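Comstead opens its Sunday play tables to everyone this June

Hi, I'm Henrike Diekmann, and I look after the family program at Comstead, the community workshop on Vasiliu Street. I usually leave announcements to other people, but I asked to write this one because I've been waiting a long time to share it. Starting in June, our Sunday play tables will be open to any family that wants to come, with no membership, no sign-up and no fee!

If you've never been to one of our Sundays, let me tell you how they go. We put out the tables, we put out the blocks, and then the grown-ups mostly drink coffee and try to keep their hands to themselves (I'm terrible at this). Kids build what they like. Some stay for ten minutes and some have to be carried out at closing time, still holding a roof.

Up to now this has been for member families only, and the reason was simple – we didn't have enough blocks or enough table space. Sanis, the toy library across town, has fixed the first problem for us by handing over 3,000 blocks on long-term loan. Darius Pascu, who runs the library, drove them over himself in two trips and then stayed to help us sort. He wouldn't take lunch, but he did take a bag of plums.

"Blocks sitting in a storage room make me sad," Darius told me while we were unloading. "I'd much sooner have them come back scuffed."

The second problem was the tables, and for that I have to thank Mircea Sima and Florin Preda from our own wood shop. They went over the whole set this spring, checking every leg and tightening whatever wobbled. I'd been half hoping for bright painted tops, something cheerful in yellow, and Mircea talked me out of it. He thought the plain brown grain should stay, and I've come around. White blocks look lovely on it, and a kid can find the one they want without hunting. 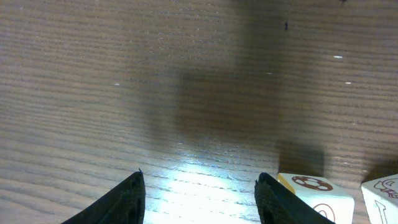 What's on the tables

We're keeping it simple. There will be plain blocks for free building, with a lower table for the smallest children and their parents. The mixed sets stay in their bins until somebody asks, so please do ask! Bigger kids can try the Kement cards, a deck of building prompts that Sorin Lazăr wrote for us over the winter. They say things like "build a house for someone who hates stairs" or "make a bridge that a cup can go under." Sorin tested them on his nieces and threw out the ones that started arguments, though I suspect a few slipped through.

There's no program to follow and there won't be any prizes. I've been asked about a tallest tower contest at least once a month since I started here, and my answer is still no. We tried it one year and the noise alone cured me.

When and where

The play tables run every Sunday in June, from 2 until 5 in the afternoon, in the front room at Comstead, 404 Vasiliu Street. The door on the street side has one step, and there's a level entrance from the parking lot with a bell. Strollers can go in the hallway. Coffee and tea are on us, and you're welcome to bring snacks as long as they stay at the counter – crumbs and blocks are a bad mix, and I'm the one with the brush.

Children need to come with a grown-up who stays for the visit. Grandparents, neighbors and babysitters all count. If the room gets full we may ask you to wait a little while, but people come and go all afternoon, so it shouldn't be long.

How you can help

We don't need more blocks, thank you, we're very well supplied. We could really use a few pairs of hands at closing time, when everything goes back in the bins. If you've got twenty minutes at the end of a Sunday, find me or Florin and we'll hand you a bin. We'd also love a rug for the little ones' corner if you have a clean one you're not using.

Reporters and photographers are welcome to drop in on any of the Sundays. Please say hello at the counter first, and check with parents before taking pictures of their kids. For interviews with me, Darius or the wood shop team, call the Comstead front desk and ask for Henrike. I'm usually in by nine, and if I don't pick up I'm probably in the back with a box.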